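3/18/26

Védís Thygesen works on whole-body manipulation at Clerkel, in the group that looks at what a humanoid does with its legs while its hands are busy. The group has just closed a study on floor-level reaching, known internally as Juška. We spoke for an hour, mostly about knees.

The question behind the study was narrow. When a humanoid has to work with an object on the floor, it can bend at the waist, squat, or go down and rest on its lower legs. Most controllers are tuned for the first two. Thygesen's group wanted to know what kneeling does to the accuracy of the hand.

"A squat is expensive," she says. "The balance controller is correcting the whole time, and each correction moves the shoulder. By the time it reaches the fingers you have a disturbance that the arm controller didn't ask for and can't predict very well."

Her approach was to treat the kneeling posture as a separate mode with its own contact model. Once the knee is loaded, the planner stops treating the legs as a balancing system and fixes them. The arm is then planned from a base that is assumed to be still, and the assumption is checked against the joint torques at every control step. If the check fails, the arm stops and the legs are released first.

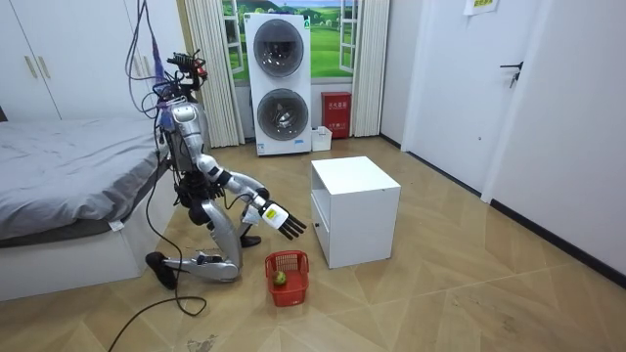 *The kneeling posture, with the hand open above a small basket on the bedroom floor.*

The group ran 52 reaches in each posture, using the same targets in the same places. In the squat, 39 ended within the position tolerance. Kneeling, all but 2 did. Thygesen is careful about what that shows.

"It shows that a stable base helps, and you could have guessed that. The part I find useful is where the remaining error comes from. Kneeling, it is nearly all perception. The object is estimated to be somewhere it isn't, and the arm goes there very precisely."

Time is the cost. Getting down and back up takes longer than the reach itself, and the study did not count a failed stand as a failed reach. Nanna Riis, who wrote the contact model, thinks this should change in the next round. "If the robot ends up on the floor and needs help, the task has failed, whatever the hand did," she says. "We logged those cases separately. They should be in the main table."

Riis also describes a problem with the contact model that the first version hid. The estimator took the knee as a point. On a hard floor that was good enough, but the joint cover has a shape, and when the torso leaned forward the contact moved along it. The fixed base was then wrong by a small angle, and over the length of an arm a small angle matters. The current version lets the contact point travel along a curve and estimates its position with the rest of the state.

Tests in December used a flat laboratory floor. The later ones moved to furnished rooms, where the planner has to find somewhere to put both legs before it can plan anything for the arm. Thygesen says this turned out harder than the reaching. A bed or a cabinet removes many of the poses the robot would choose, and what is left often puts the target close to the limit of the arm.

"We had been choosing the kneeling place first and then asking what the arm could reach," she says. "Now we sample the two together. It is slower, but it gives up less often."

The planner that does this is called Brasach, and it is not yet fast enough to run while the robot walks. For now it computes a pose, the robot goes to it, and any change in the room means starting again. Riis is working on reusing parts of the old solution – mainly the leg placements, which tend to stay valid when only the object has moved.

The next study, Nedovard, will look at shifting from one kneeling pose to another without standing up. Thygesen expects the fixed-base assumption to cause trouble there. "The legs will have to move while the hand is holding something," she says. "Then we are back to disturbances at the shoulder, only lower down."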